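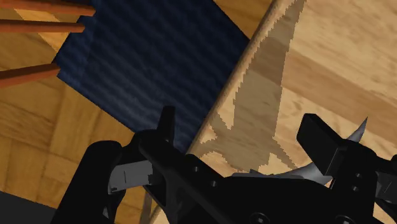
Section 4: Moving your apps and settings to the Ernelia 2 update

Right, you've got the update file and you're itching to press the button. I was too! Give me ten minutes first, as I've put this update on four phones now and the order of the steps matters more than you'd think.

Before you start

You'll want your battery at 50% or higher (the installer refuses to run below that, and it won't say why, it just greys out the button). You'll also need your Letovitz account password - the proper one, not the PIN you use to unlock the screen.

1. Open Settings, then System, then About phone. Write down your build number. If it ends in 21 or higher, carry on. If it's lower, go back to Section 3 and do the small patch first.

2. Go to Settings, then Accounts, and tap Back up now. Wait for the green tick. On my old handset this took over 56 minutes, so put the kettle on.

3. Turn off any app that changes your home screen. I use Fumbridge, and it got in a terrible muddle the first time when I left it running (all my icons in one folder, in alphabetical order, including the ones I'd hidden).

4. Connect to your home wifi. The update will download over mobile data if you let it, and it's a big one.

5. Go to Settings, then System, then Updates, and tap Check. When Ernelia 2 appears, tap Download and then Install overnight or Install now. I always go for now, I can't sleep otherwise.

6. The phone restarts twice. The second restart shows a plain screen with a thin moving bar, and the bar does stop near the end for a good while.

CAUTION: Don't hold the power button down while the bar is on the screen, even if it looks stuck. Maeve Buckley did this on hers and had to wipe the whole phone and start again from the backup.

7. Sign in with your Letovitz password when asked. Choose Restore settings only if you're keeping the same phone, or Restore everything if you're on a new one.

8. Turn your home screen app back on and check your alarms. Mine came across, but they were all switched off.

Note: Banking apps will ask you to register again. They see the update as a new device, so have your card handy.

Note for Urrego keyboard users: your saved words don't come over with the main backup. Open the keyboard's own settings before step 5, tap Export, and save the file somewhere you'll find it. Thanks to Enda Ó Súilleabháin for spotting this one, I'd lost all of mine by then.

If the update doesn't show up

It's going out in batches, so you may simply have to wait. Mine appeared on May 7, 2019, and Sorcha Geraghty, with the very same phone, was told to expect hers in June. Tapping Check over and over doesn't move you up the queue (I tried). Do make sure the date and time are set to automatic, though - a wrong clock stops the check from working at all.

Once you're up and running, go on to Section 5 for the new notification settings.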